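Iline Blue Metal Shelving Unit – review

I bought two of these to sort out car parts and packing material. They were ordered from Prellbridge on a Thursday and the boxes arrived in 9 days. Assembly took most of an evening, mainly because the diagonal braces have to go on before the shelves will sit square.

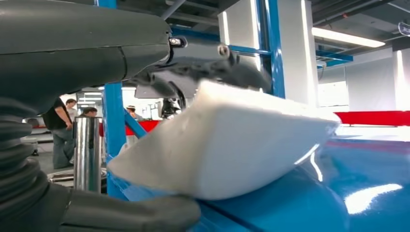

Posted by Fajardo

The blue finish is good. It covers the uprights, beams and braces evenly, and the color matches on both units. Hole edges in the uprights are a little sharp, so wear gloves.

The top shelf is at a handy height for odd-shaped things that won't go in a crate. A wheel cover lies flat up there.
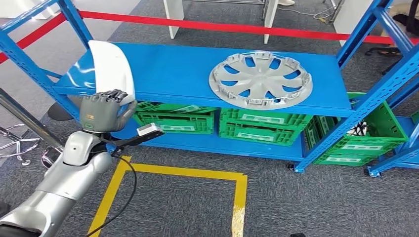 Green ventilated crates go on the shelf below, and the label areas face out where I can read them. Cables get their own crate.

The casters are small. They roll on carpet, but slowly – unload the top first. The instructions list 11 steps and step 4 is printed upside down. I'd buy it again, though I would like one more shelf.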